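开放日散记
十月 作者:半杯凉水 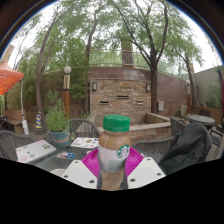 下午两点到的Rerklow,比请柬上写的晚了半小时,门口签到的姑娘在我名字后面补了个编号:26。后来听说他们备了60份纪念袋,发到我这儿只剩袋子。

开场是Normand Leclerc讲话。他讲了很久Cáceres那边的新车间,又讲Elden项目拿到了什么批文,我旁边的大叔睡得很有礼貌,没出声。轮到Agustina Cisternas上场,才算看见夹爪。她的主意是先让人拿着夹爪干活,机器回头再学,所以今天的老师就是我们这帮来蹭咖啡的。

我报了名。手持的那种,两片白色指板,里头衬着洋红色带棱的软垫,颜色很像我表妹结婚时的伴娘裙。任务是夹一瓶星巴克瓶装咖啡,绿盖子的,夹住,挪开,放回去。听着像幼儿园小班的内容。我第一次就把瓶子推倒了,第二次夹得太高,Agustina说“没关系,失败的数据也有用”,语气跟我驾校教练一模一样。

练到后来手腕发酸,总算顺了些。她说他们的Rolleo系统里已经攒了2536条这样的动作,我那几条也算在内。想到将来某台机器会带着我的手抖去给别人端咖啡,有点过意不去,也有点得意。

问她机器学会要多久,她说看情况。问Normand,他说明年春天。我信她的。

四点半散场,公交等了很久。回家拧不开酱油瓶,用牙咬的。

相关日记
· 陪老爸逛农机展
· 扫地机器人卡在床底的第三天
· 自助结账与我

评论
阿泰:所以咖啡最后喝到没有?
柚子皮:Normand去年也说明年春天。
老纪:我上回去排了50分钟的队,你两点才到还能上手,知足吧。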